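# About the Hoshino Room

The Hoshino Room is the practice workshop of Aston School, on the second floor of the old Zevar building in Dundton. It is open to students from grade six up, and on Sunday afternoons to anyone in town who signs the book at the door.

We started with 2 benches and a shelf of donated hand tools. The room now serves 85 students a term, and the yearly supply budget is 3,000 dollars. Most of that goes for paper, pencils, tape and small parts.
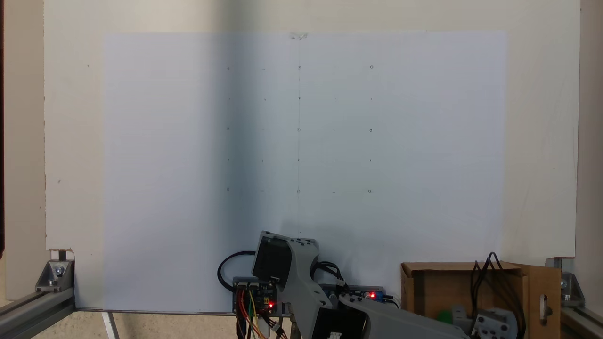

Paper is the thing we use most. Every table exercise starts on a clean sheet, and students lay out their own marks before they place anything on it. A typical layout is drawn in pencil, with three rows of small circles, short dashes and ticks between them, and a line down the middle to measure from. Sheets are held with tape so they can be changed between groups. Used ones go in the flat drawer – please don't throw them out, the younger classes draw on the backs.

The objects for placing and sorting are simple. We keep dice, blocks and cardboard boxes, and most exercises need only one or two of them.

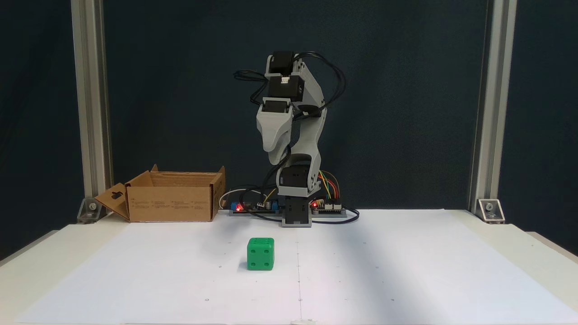 *Green die on the white tabletop, with an open box at the back left.*

Beginners work with one object and one sheet. Later they add a box and write out the steps for getting the object into it. Written steps are traded with another pair, who follow them exactly as they stand.
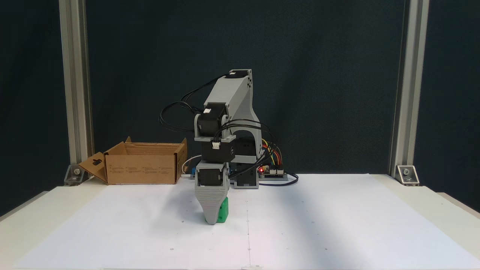
*A green block on the paper, held in the gripper.*

Tables are cleared by 5 p.m. – boxes on the shelf, dice in the tin. New students can join at the start of any term. Sign-up forms are at the Aston front office.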